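Two Weeks with the Feltomero Gripper Kit

August 7, 2019

I bought the Feltomero kit from Pravutix after my old gripper stripped a gear. It comes as a pair of printed fingers, pads, a bracket, one motor and a bag of screws. The wrist camera is extra – I got it anyway.

Assembly took me 3 evenings. The manual skips the step where you set the zero point, so I had the fingers on backwards the first time. Support answered my email the next morning and sent a corrected page.

The software is the weak part. It drops the connection if the laptop goes to sleep, and the force setting runs from 0 to 1000 with no units. I ended up at 77 for paper cups. Much higher than that and the walls start to fold.

Holding a cup by the lid is harder than holding it by the body, because a lid can pop off. I've been working on that grip this week, with one finger on each side of the lid.
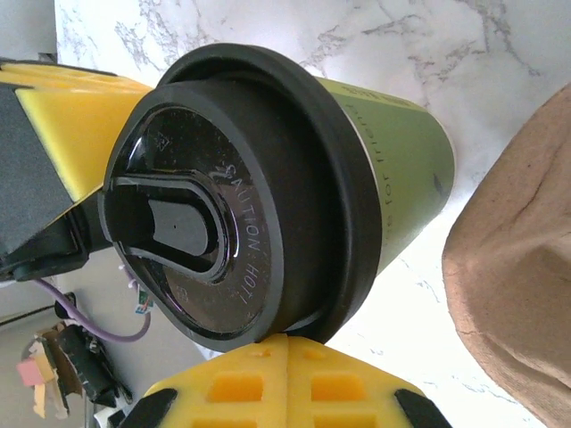 Andor Takács wrote to me that he went back to the stock pads after a month and would not pay for the camera again. I'd keep the camera. The pads I'm less sure of, and I plan to order a softer set in October.

2 comments

Krisztina Fülöp: Does it run without the laptop?

Máté Kocsis: Not yet. Mine is tethered too.

Share (3)

Contact | © Halász Workshop Notes | Back to top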